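Search this site Enter keyword Go

Snack swap in Valtstead moves to bigger hall

The Valtstead snack swap will move to the Estrella hall in March after outgrowing the reading room above the library, organizer Niamh Dolan said.

The swap asks people to bring wrapped candy, snack bars and small packets from other countries and trade them for something they have not tried. Everything must be sealed. Homemade food is not accepted, and neither is anything that has to be kept cold.

At the last swap 58 people signed in at the door and 345 items changed hands. The reading room is allowed to hold 60.

"We had people eating on the stairs," Dolan said. "It was friendly enough, but it wasn't going to work a second time."

Snacks are carried to the swap in whatever boxes people have at home and set out on tables covered with household tablecloths. Many of the wrappers are printed in languages most visitors cannot read. Arnout Kuipers, who runs the sign-in desk, has asked people who can read a label to write the main ingredients on a slip of paper and leave it beside the packet. Items containing nuts will go on their own table in the new hall.

Kuipers said candy in twist wrappers is the hardest to deal with. Larger packets normally carry an ingredient list, but a single twisted candy often has nothing on it once it is out of the bag. He would like people to bring the outer bag as well, or a photo of the back of it.

The Estrella hall has a loading door on the parking lot side and two sinks. Rent is $2 a person, to be collected at the door. Children under five get in free. There is a limit of ten items per household, the same as before.

Leftovers will again go to the break room at the bus depot. Flattened boxes can be left by the loading door.

Anyone who wants a table should sign up at the library desk.

Comments (3)

marlow_k
Glad about the nut table. My son had to sit the last one out.

Pats Garden
Is ten items ten packets or ten pieces? A bag of hard candy could be fifty pieces. We had this argument last time at the chocolate end.

td1000
Parking at Estrella is tight, use the lot behind the bakery

Related
Library reading room to get new windows
Jomow bakery extends morning hours
Bus depot break room reopens
Flatier Street closed for pipe work

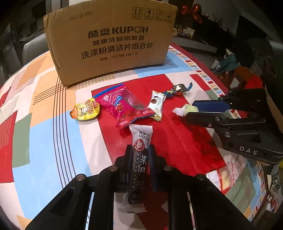 Wrapped candies and snack packets on a patterned tablecloth, with a cardboard box at the back of the table.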